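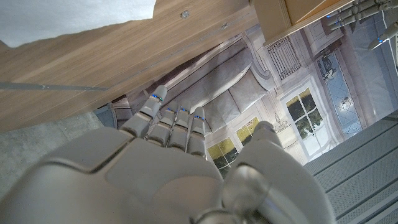
27th February

Quick one, I have bread in the oven.

Backdrop is up. The living room one, from Kozan. I went back and forth for way too long between this and the library (dark shelves, green lamp, very serious) and in the end the living room won because of the window. Tall, white frame, trees behind it, bright sky. I know it's a print. I still look at it when I walk past with my coffee.

The sofa is the other thing. Light gray, long back, rolled arm. It's basicly the sofa I wanted for our real living room and never got - Kamarul said it would be wrecked in 2 weeks and he was right, so now I own it flat. No crumbs.

Things I like less. The white bit with the bars above the sofa, is it a fireplace? A radiator? I've decided radiator. Kamarul says fireplace and that I have no eye. And the picture on the wall, or mirror, with the dark figure in it. Fine in daylight. At night I come in for a glass of water and there's somebody in there. Not a fan.

There's also a little vase or lamp down by the window that I only found after it was up. Sweet. Wish I had the real one.

Getting it flat was a pain. It came folded, NOT rolled, even though I ticked rolled, and the creases were terrible. Tried hanging it in the bathroom with the shower running, did nothing. Then low iron on the back with a tea towel over it, slowly, and that got most of them. Don't press hard. I pressed hard once, near the bottom, and I'm not going to talk about it.

Clips - I used 7 and should have used more. Tape on the sides. The Nidico tape, the wide one, held better then the cheap stuff and came off the paint clean when I had to redo a corner. Paid 68 for the backdrop with shipping, which stung a bit, but I've spent more on curtains I hated.

Still want to try the library one. Maybe in March if I'm good. And a plain one for days when I can't deal with a whole living room.

Timer's going. More on the creases when I've had another go at them, and someone please tell me if it's a fireplace.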